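Drornamik gripper kit, two weeks in

Quick one tonight, I have to be up early and I promised three people I'd write this before Friday.

So the Drornamik kit. If you missed the last post: it's a two-finger parallel gripper, a small camera that bolts on at the wrist, a controller box, and a license for their software, which they call Plallevgate for reasons I did not get to the bottom of. You bring your own arm. Mine is the old one from the Dallotton job, still going, still squeaks at the elbow.

Setup. Not bad! Adapter plate fit first time. Cable from the wrist is too short by a hand's width if your controller lives under the bench like mine does, so order the extension with the kit and save yourself the second shipping charge. I didn't. Grr.

Calibration is a wizard with big friendly buttons and it's fine until step six, where it asks you to confirm the tool offset and doesn't say in what units. Millimeters. Wrote to support, got an answer from Cornel Buzatu in under an hour, he said the manual is being fixed. Good support so far, I'll say that much for them. Twice now I've had a real answer from a real person.

What I wanted it for is sorting and placing solenoids. We get push-pull ones back from the field in bags and someone has to take each one, hold it up, look at it, put it in the right tray. Dull work. Brândușa Vasiliu does most of it for us and she was the one who said get the thing, please, before my thumbs fall off.

Solenoids are a nasty test part if you think about it. Square body, so the fingers like that. But then there's a plunger sliding about, a spring, and wires going wherever they feel like going. The demo videos are all blocks and bottle caps. Of course they are. 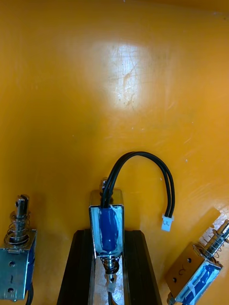
Grip force is the setting that took me longest. Default is 2000 on their scale (no units again, I gave up asking) and that was plenty, the frames are metal and don't care. Up at 3000 it started shoving parts sideways as it closed. I'm back on the default and leaving it alone.

Wires are still the weak point. The planner knows about the body and knows nothing about the leads. Approach from the wrong side and you get a wire under a finger, then the part comes up crooked and the software happily reports a good pick. There's a "keep clear" option where you paint over an area by hand. Works, but you're painting it for every part, so what's the point. Brândușa's fix was to lay them out with all the leads going the same way before starting. Which helps a lot but now a human is doing half the job agian.

The camera is better than I expected for the size of it. Close up you can read handwriting on a part. It does not love a shiny surface under a bright lamp though, you get a hot spot and the part finder goes a bit stupid near it. Move the lamp. Or get a matte mat, Văduva sells cut-to-size ones and I've got one on order.

Numbers, for those who always ask. Longest run without me touching anything was 123 picks. Then it stopped with "motion fault" and no other info. Restart, fine. Logs are there but they're a wall of text and you can't search them from the app, you have to export first. Silly.

Other gripes, fast:

Finger pads are glued on, and spares come only as a full finger set.

The app forgets your window layout everytime you close it.

No way to pause mid-move from the teach screen. You want that. Trust me.

Would I buy it again? Think so, yes. For the price it's a solid gripper and the fingers come together dead straight, which my last one never managed. If your parts have no wires on them, easy yes. If they do, maybe wait for the update they've been talking about for July, supposed to have some kind of cable handling in it. Cornel wouldn't promise a thing so I won't either.

Will do a proper post on the Plallevgate scripting side once I've had a weekend with it. First look: it's close enough to Python that you'll keep typing Python and getting told off.

Comments are open, the spam filter is being dumb again so if yours doesn't show up just email me.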